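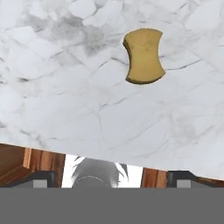 I have worked at Bremier for nine years, the last four as a kitchen lead. We clean and reset serviced apartments between guests. When I started, that meant a cart, a key ring and a partner, and you and your partner did every room in the unit together. Since October it has meant something else, and people keep asking me what, so I am going to write it down.

The company signed up to have robot arms learn kitchen work. Most of that learning is done in simulation. There is a computer model of one of our standard kitchens, with the marble counter and the wood cabinets, and an arm practices in it all day and all night. It reaches for a sponge, it misses, it starts over. The people at the Buchanan office run it. My part is to look at what it does and say whether a person who cleans kitchens would accept it.

I was picked because I complained. At the first staff meeting about it I said that whoever had written the task list had never cleaned a counter. The list had "wipe counter" as one line. I asked which way, with what, and what about the crumbs. A week later I was given a desk two mornings a week and told to fix the list.

It took me most of the winter. The counter alone is now a page and a half. You clear first. You lift the cutting board, you don't go around it. You start at the back by the wall, where the outlets are, and you keep a wet sponge away from those. You pull toward yourself and catch what comes off the edge. I had never put any of that into words. I learned it by standing next to Ronaldo Furtado for a summer and being told when I did it wrong.

Once the list was done they showed me numbers. In one batch there were 3,000 tries at getting hold of a sponge, and 1,945 of them counted as a success. I asked what a success was. It meant the sponge came up off the counter and stayed up. That is fair as far as it goes. It says nothing about whether you could wipe with it afterward. If you hold a sponge by the end, the other end folds under and you are scrubbing with your knuckles, or in this case with metal. I wrote that up and they changed the scoring. The success figure dropped, and one of the managers was not happy with me for a few days.

The sponge has its own section in my notes. Ours are narrower in the middle than at the ends, and a person picks one up by the middle without looking. For an arm, the angle the sponge is lying at matters a great deal. If it lies crooked to the edge of the counter, the hand has to turn to match, and turning the hand can mean moving every joint behind it. I spent a whole morning looking at attempts on one sponge on one bare piece of marble.
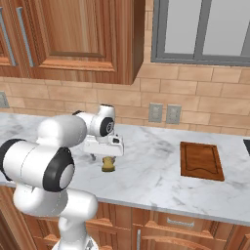
Alcides Vieira read a draft of this and told me I was making it sound too friendly. He wanted to know why I was writing about wrists and sponges when there used to be two people on a kitchen and now there was one. He said the list I wrote was the thing he used to get paid for knowing, and that I had given it away for a desk.

I don't have a good answer, so I'll say what has happened so far and leave it at that.

No arm is working in any of our buildings yet. The plan is to put the first ones in at Lollham, where all 131 units have the same kitchen, and that has been pushed back once already. But the company started planning for them long before they were ready. At Lollham they stopped replacing people who left. The partner system ended there in January. You do the unit alone, and a floater comes by for the beds. The reason given was that we should get used to the new way of working. What that means in practice is that the new way of working is here and the machine isn't.

Nobody in my group was let go. Hours were cut for up to two months at Lollham and then restored after a lot of phone calls. Three people moved over to Skutosside, which has older kitchens, all different from each other, and no plan for arms. They say they like it there. It is a longer bus ride.

The thing I notice most is the quiet. With a partner you talk. You also teach, without meaning to. The two new hires this spring got my page and a half printed out and a morning of walking around with me. One of them was wiping from the front edge back to the wall in her second week, and she had no one beside her to say anything about it. I found out because I happened to be in the hallway and went in to borrow a trash bag.

I asked for the partner system back for anyone in their first month. The answer was that it would be looked at after the Lollham date is settled. I have asked again in writing.

Meanwhile I am on the sink section. It is at four pages, and I haven't gotten to the drain.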